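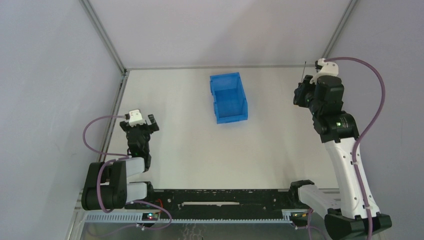
mvalentini
Mirko here. Jealous of everyone who got into the Levier open day in February. Did the two-arm cell run the whole time, or was it one of those "back in 8 minutes" setups?

Posted by gluestick_pat
It ran, mostly! I stood there way longer than I meant to (my coffee went cold). There were 6 of us at the rail and the guy from Jalarton let us pick what went in the bin next. Both arms going at once is kind of hypnotic — I could've watched all afternoon.

Posted by tornado_jo
Kind of slow though? I timed one round on my phone and got 135 seconds. My nephew would have that bin packed before the arm finished thinking about it.

Posted by gluestick_pat
Sure, but it was a demo with strangers shouting requests at it. I'd take slow over parts on the floor.

Posted by tornado_jo
Puretti had a demo last year that was way quicker, that's all I'm saying.

Posted by hal_in_shipping
Puretti's was the same box in the same spot every time. Different thing. My gripe is the cables, I kept staring at those big purple loops. We'd snag one in the first week at my shop.

mvalentini
Did anybody ask about that?

Posted by hal_in_shipping
I did. He said the arms need the slack to reach everywhere. Fair enough, I still don't love it.

Posted by gluestick_pat
They're doing another one at the Caputo building, doors at 8. I'm going, who's in?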